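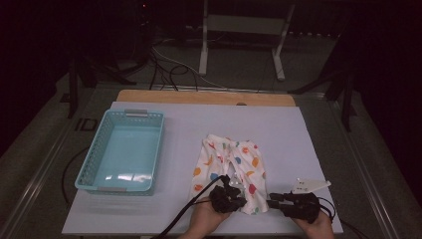
Small spotty trousers or leggings, by the look of them, two grippers and a basket. Working on the laundry problem.

What Does It Cost to Teach a Robot to Fold Your Trousers?

Suppose you wanted a robot that folds clothes. Most people who have met a pile of clean washing have wanted one. You might think you would go to a shop, point at the robot, hand over the money and carry it home in a very large bag.

Grown-ups think this too, and some of them are in charge of budgets.

A budget is a plan for money. It says what you have, what you need to buy and what you will have to go without. If you have ever stood in a sweet shop with one coin and a great many ideas, you have done budgeting. People who work with robots do it all the time, only with more bolts.

The robot doesn't know anything

A new robot arm is strong, steady and remarkably ignorant. It doesn't know what a sleeve is. It has no idea that trousers have two legs, or why anybody would want them to. Before it can fold, it needs to be shown, and somebody has to do the showing.

One way is for a person to hold a pair of grippers, one in each hand, and do the job with those instead of with fingers. Small cameras can record what the grippers see. Later, a computer studies the recordings and tries to work out what a robot should do. Try picking up a sock with two pairs of salad tongs and you will get a fair idea of how elegant it feels at first.

So the first surprise on the shopping list is that you may want the grippers long before you want the robot.

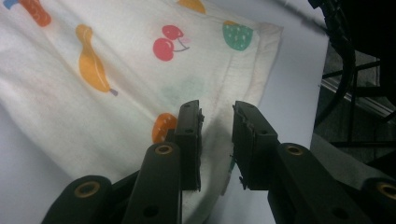
Words by Leonie Meinecke
19 Jul 2023

Making the list

Let's pretend we are in charge. We'll call our workshop Ustia, and we'll give it a manager, because somebody has to say no to things.

The exciting items go on the list straight away. Grippers. Cameras. A computer that makes a noise like a hairdryer. Everyone remembers these, and everyone has an opinion about which ones are best.

Then come the dull items, which is where beginners come unstuck. You need a table. You need something to fold. You need a basket to put it in, and cables, and then more cables, because the first ones were too short. You need lamps if the room is gloomy, since a camera in the dark is a paperweight.

Our manager at Ustia has 926 pounds for the dull list (the exciting list has its own pot, and is guarded jealously). It sounds like plenty. Take away 200 pounds for a good firm table and we have 726 left. Nobody has bought so much as a sock yet.

Clothes are cheaper, happily. Children's clothes are handy for practice as they fit on a table without hanging over the sides. Fruit, spots and stripes are all welcome. If a robot only ever sees plain white vests, it may be badly startled by a strawberry.

Things wear out

When you buy a bicycle, you don't stop paying for the bicycle. There are brake pads and inner tubes, and a bell to replace the one that fell off in the park. Robot equipment behaves in the same way.

Gripper fingers have a hard life. They squeeze, rub and scrape all day. Many have a grippy layer on the inside, a bit like the sole of a trainer, and it can go ragged after a lot of pinching. A sensible planner orders spare fingers on the same day as the first ones. A less sensible planner orders them after something has come unstuck, and then everyone drinks tea until the parcel arrives. 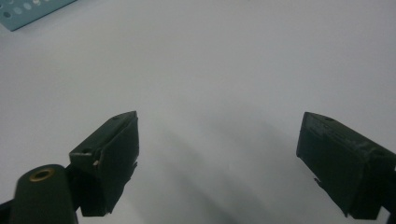 Some workshops print their own spares on a 3D printer. This costs less for each part, but you have to own the printer, feed it plastic and forgive it when it makes spaghetti. If you need spares every week, a printer is probably worth having. If you need two a year, buy them and keep the shelf space for biscuits.

At Ustia we shall set aside nine pounds a week for bits that wear out. Over seven weeks that makes 63 pounds, which is dull arithmetic and very useful.

The other thing that costs money

Time does. A person folding leggings with grippers has to be paid, and so does the person who checks the recordings. If a cheap gripper keeps jamming, you are paying two people to look at a jammed gripper. The dearer one might have been the bargain.

Grown-ups call this the "total cost". They like to say it slowly in meetings.

Have a go yourself

Pick one job at home that you would like a machine to do. Write down everything the machine would need while it was learning, including the boring things. Put a price beside each one, then ask an adult to look it over and add whatever you forgot. They will enjoy this more than they should.

Next, cross out anything you could borrow or make. Put a star by anything that will wear out, and write its price down a second time.

Keep the list until September, then see which prices have gone up.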